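The robot club that puts dinner on the table

22 April 2021

I'd been told to show up at the Hunside club right after the last bell, and to bring a snack, and I was glad I did both. By the time I'd found the right hallway the team was already deep in an argument about strawberries. Toy ones. Should they go in the bowl first, or does the ketchup have to move before anybody touches the fruit?

"We have this fight every week," the team captain told me, pulling out a stool. "I'm a ketchup-first person. It's the tallest thing on the plate, so I want it gone before the arm starts swinging over there."

The captain is a senior and has been in the club since freshman year, back when it was all wheeled robots and masking tape on the gym floor. This year they switched to an arm and a pretend kitchen, and the project picked up a name, Flallano, which somebody came up with on the bus home from a meet. I asked what it means. "It was way funnier on the bus," I was told.
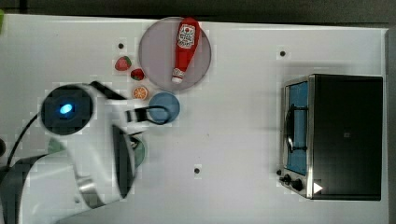

The contest they're getting ready for is in July, over in Fludovwood, and the rules sound simple until you try them. Teams get a kitchen table with toy food and dishes on it, and a list of chores. Put the fruit in the bowl. Clear the plate. Every chore has points, and the whole list has to be done in nine minutes. A perfect run is worth 116 points. Their best so far is 70.

"Seventy felt huge," said the team's programmer, a junior who talks very fast and eats pretzels even faster. "We were at three in the fall. Three! That was one chore, and I'm pretty sure the judge in our practice round was being nice about it."

So what changed? I expected to hear about some brilliant piece of code, and I got a long (and pretty great) story about grip height instead. For weeks the arm kept coming down too low over the fruit, and the team kept rewriting the part of the program that picks a target. The target was fine. One of the freshmen finally asked if the tabletop height in the settings was the same as the real tabletop, and everyone got very quiet.

"I wanted to crawl under the bench," the programmer said. "I typed that number in myself." 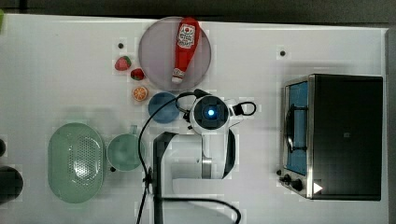
Photo courtesy of the Hunside robotics club

I asked the captain what a normal afternoon looks like. Slow, mostly. They set out the plate with the ketchup bottle on it, the little fruit, the blue bowl, and then they run one chore over and over before they let themselves try the next. There's a notebook where every miss gets a line. I flipped through it and found "squeezed too early" five times on one page, and then, in different handwriting, "SQUEEZED TOO EARLY AGAIN."

The toaster oven is its own chapter. It stays on the table for every practice, and there's a door chore on the contest list that the team has been putting off since winter. "A handle is different from a strawberry," the captain said. "You can miss a strawberry by a little and still get it. With the door you have to pull along a curve, and our arm likes straight lines."

Are they going to try it in Fludovwood? The captain said yes and the programmer said no, at the same exact moment — so I guess that one's still open.

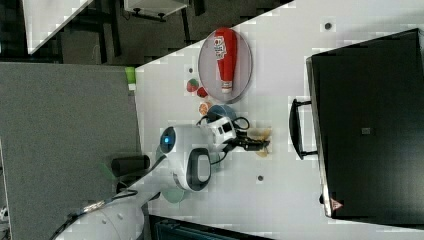 The gripper down at the tabletop, with the ketchup on its round tray behind it.

I also talked with their coach, who teaches physics during the day and swears the job is mainly unlocking the door. "They don't ask me much anymore," the coach said. "Last year it was, what do we do now? This year they tell me what they're doing and I go find the extension cord."

The team to beat is Urban, the school across the river, whose arm can apparently clear a plate before you've finished reading the chore out loud. I asked if that made anyone nervous. The programmer shrugged and offered me a pretzel. The captain had already gone back to the table to start the fruit chore over, ketchup first.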